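2/11/19 - Monday, and my first full day on the sorting task. The goal for the week is 50 good episodes. I'm writing this with sore shoulders and a cup of tea, so forgive the rambling.

The folks at Tritameo want both arms learning from the same set of examples this time, and that makes everything twice as fussy! I had to redo my notes before lunch. The old ones (the July batch, the one we called Wullness) only ever used the left arm.

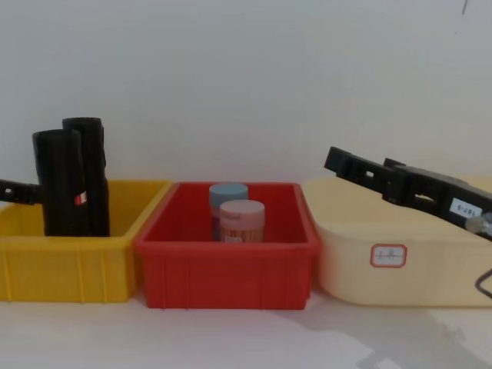 My biggest headache right now is variety. If I put everything down the same way every time, the model learns that one layout by heart and falls over when anything shifts. So I move things a little between takes, and I turn the tall stuff so it doesn't always face the same way. With the black rolls in the yellow bin I go by the little red and white tag on the front one, otherwise I'd never remember which way I had it. The little lidded containers in the red bin get swapped around too. I wish I'd done this back in July, when we threw out a whole afternoon of takes for looking too much alike.

I also slowed down a lot today. I always want to rush the reach - it feels so silly creeping along - but the jerky takes are the ones that get tossed in review. Slow reach, fingers wide open, small pause, close. I was muttering it under my breath by the end!
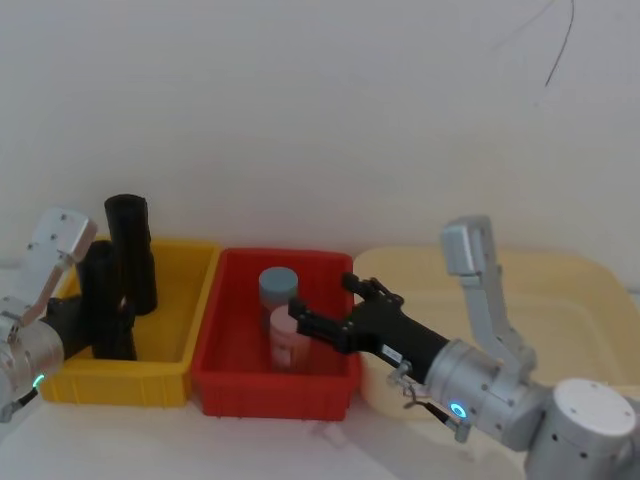 **Small stuff**

Pink lids are my favorite. They're easy to pick out and I like lining up the fingers on either side. The black rolls are a pain, all crinkles, and I have to be really picky about where I grab. I asked for a new grasp tag in Flavness so I can mark those takes on their own, and I'm still waiting to hear.

The two-arm takes need the most patience, with both grippers down at the base of one roll up over the red bin. I have to watch both hands at once and my brain just doesn't want to. I kept 7 takes of that kind today and I'm pretty happy with them.

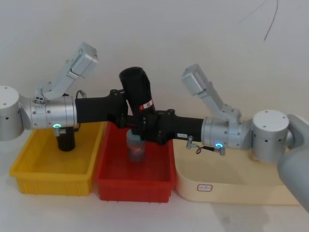
**Tomorrow**

Start earlier. Aim for 12 two-arm takes before lunch, then label everything while I still remember it. Ask Jõgi if they want the bad takes saved too - the whole set is supposed to hit 1,000 in the end, and I'd hate to delete something they could use. Bring a better chair cushion.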